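Small Blocks, Long Lives

The coloured shape block has been in Australian playrooms for generations, and the good ones are still made of wood.

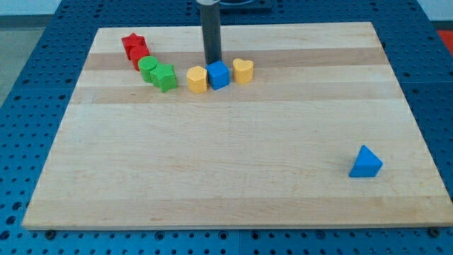

Coloured wooden shape blocks on a maple board.

Most families own a set of shape blocks at some point. They come as a gift, they lose a piece or two under the couch, and they end up in a tub with the toy cars. A decent set will outlast the tub.

Prustby, a small toy workshop with 3 people on the payroll, has been cutting blocks since its first August market. It sells in plain cotton bags and turns out 1,000 blocks in a good month. Each one is sawn, sanded twice and dipped in a water-based colour that lets the grain show. Blue is the hardest to get even. Red sells best.

The workshop tried rubberwood and beech before settling on offcuts from a furniture maker. Offcuts vary, so two cubes from the same bag can differ slightly in weight. Customers have rarely complained. Some kids pick a favourite by feel.

What to look for when buying: corners that have been eased but still sit flat, colour that doesn't come off on a damp cloth, and pieces too large for a toddler to swallow. Check the age label. Sets under nine pieces suit a first birthday, and bigger ones can wait until there is somewhere to keep them.

A flat, hard surface makes a lot of difference. Carpet tips everything over. An old chopping board or an offcut of benchtop works well on the floor and can be slid behind a cupboard afterwards.

Wipe painted blocks with a barely damp cloth and dry them straight away. Don't soak them. Faded ones can be sanded back and oiled.

Recent stories
Dakeo's folding stool, eight years on
Inside the Zustudier paper shop
Ko: a neighbourhood toy library
Mending a wobbly bookcase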